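Our project was supposed to be simple: find out if a small shared work table stays tidier when everything has a home. Kiri Costigan and I picked the one with the orange-red lily walls, mostly for the walls (I love those lilies!), and gave ourselves 30 minutes a session in November.
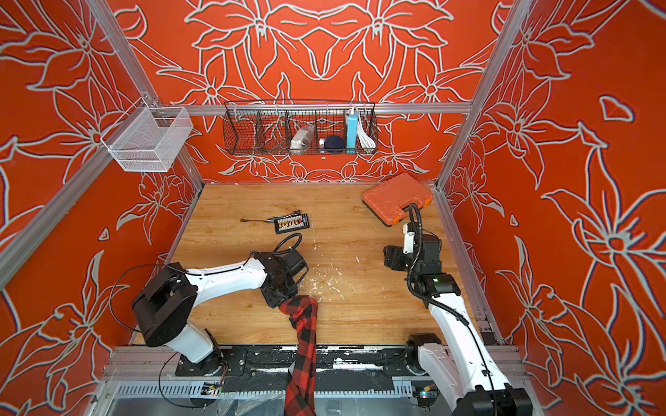
What did we count as tidy? Anything off the wood and back in its basket, box or case before the time was up.

Crumbs nearly beat us. Kiri wanted them in the score, I didn't, and we argued about it for over 30 minutes, so we gave them their own column.

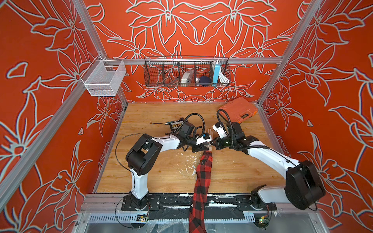 Baskets were my favorite part. Hanging storage keeps the table free, and small stuff goes back fast when each piece has its own section. Cloths were harder, because you can fold one or just drop it in, and we never agreed on a rule.

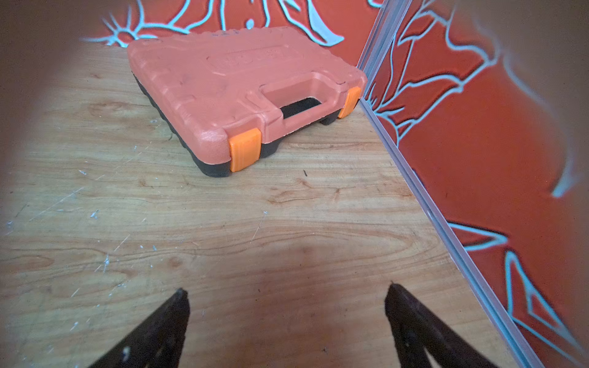 Cases with latches came out slower, which I kind of expected – people put off closing them! Emanuel Stanciu read our draft and told us to time the latches separately.

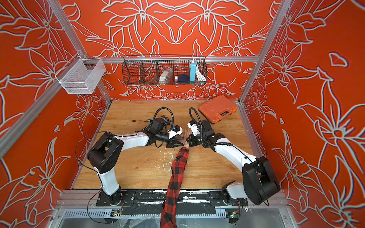

We managed that for 2 sessions, and the numbers are in the last table with Kiri's notes on folding.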